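Garnow, January

The author has kept a household budget for 13 years and has been asked by several readers to set out the method. It is presented below in its current form. Earlier versions were longer and were seldom followed past February.

## Fixed costs

Rent, heating and insurance are entered on the first of the month. The total for this month is $1033, including the annual fee for the Ikska storage unit, which will not be renewed. Urszula Wieczorek has recommended dividing such fees across the year, and that change has now been adopted.

Groceries are recorded weekly, on Tuesday evening, from paper receipts. Most are bought on foot from shops in the older streets, where prices for rice and onions remain lower than at the supermarket. 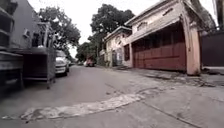 ## Irregular costs

Shoe repair, gifts and dental visits are placed in a separate column. A sum of $29 is set aside each week for this purpose. Any balance left in December is carried forward.

Readers who prefer a spreadsheet may use one. The author uses a ruled notebook and a pencil, and keeps completed notebooks for 2 years.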